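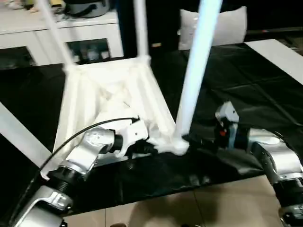 Plastic outdoor furniture: care, repair and disposal
Frequently asked questions

Nidley product support. Last reviewed in May. Applies to all moulded chairs, stools and side tables sold in Australia under the Nidley and Tudik labels.

What are the chairs made of?
All current moulded chairs are injection-moulded polypropylene with a UV stabiliser mixed through the resin. The colour also runs through the full thickness, so a scratch will not expose a different colour. Tudik side tables have a polypropylene top and powder-coated steel legs, and the care instructions for those are different (see below).

How do I find out which model I have?
The model code is moulded into the underside of the seat. It starts with two letters and is followed by the batch. Quote the whole code when you contact us. Chairs from before the code was introduced can usually be identified from a photo of the underside and one of the backrest.

How should I clean a white chair?
Use warm water, a small amount of dishwashing liquid and a soft brush or cloth. Rinse with a garden hose. Turn the chair over and do the underside as well; the recesses between the ribs collect grit, spider web and leaf litter, and standing water in them will stain.

For grey or black spotting (mould), apply diluted household bleach, one part to 10 parts water, leave for five minutes and rinse thoroughly. Wear gloves and keep it off fabric and plants. Never mix bleach with another cleaning product.

Can I use a pressure washer?
Yes, on a fan nozzle, at no less than 30 cm from the surface. A pencil jet will roughen the finish, and roughened plastic picks up dirt faster. Do not use a pressure washer on steel legs.

What about cream cleanser, acetone or a melamine sponge?
Cream cleanser and melamine sponges are abrasive and leave dull patches. Acetone may lift the surface gloss. Test any solvent on the underside first. Damage from solvents is not covered by the Nidley warranty.

My chair has gone chalky. Is it still safe?
Chalking is surface oxidation from sunlight. On its own it is cosmetic. Check the chair as follows before anyone sits in it again:

Look for fine cracks where each leg meets the seat.
Press down firmly on the seat with both hands and listen for creaking or ticking.
Flex the backrest gently. It should return to its original position.

If you find a crack in any of these areas, stop using the chair. Chairs kept in full sun all year should be checked at the start of every summer.

Can a cracked leg be repaired?
No. Polypropylene has low surface energy and most household adhesives, including epoxy and super glue, do not bond to it reliably. Plastic welding can close a crack in a planter box or a tub, but we do not accept it as a repair for a part that carries body weight.

Are replacement feet available?
Push-on feet are available for Tudik side tables only. They are sold in packets of four. The chairs have moulded feet that are not replaceable. If a chair marks your decking, fit a felt or rubber pad and replace it when it wears through.

How many chairs can I stack?
Five for chairs with arms, 11 for chairs without. Stack on level ground and out of the wind. A stack left in direct sun for a long period can bow the legs of the lowest chair outwards.

Can I paint them?
You can, with a spray paint labelled for polypropylene or over a plastic adhesion primer. Sand lightly, wipe down with methylated spirits and let it dry first. Expect wear on the front edge of the seat and on the armrests. Painted chairs are generally not accepted for recycling.

Can they go in the kerbside recycling bin?
In most council areas, no. Although the material carries resin code 5, sorting plants are set up for containers, and bulky rigid items are pulled off the line. Check with your council. Many transfer stations have a separate bay for rigid plastics.

Do you take old chairs back?
Yes. Unpainted chairs of any age can be left at the Panganiban Road depot on a Monday between 8 am and 2 pm. Remove cushions, pads and stickers. Material is granulated by our reprocessor, Etaneo, and used in garden edging. The scheme took in 1,097 chairs in its first year. There is no charge for households. Businesses with more than 20 chairs need to book.

How long is the warranty?
Three years for domestic use and one year for cafes, halls and other commercial settings. Fading and chalking are excluded. Proof of purchase is required.

Who do I contact?
Warranty claims: Maja Wysocka, product support.
Take-back bookings and bulk loads: Panya Kamolrat, depot operations.
Use the contact form and include the model code.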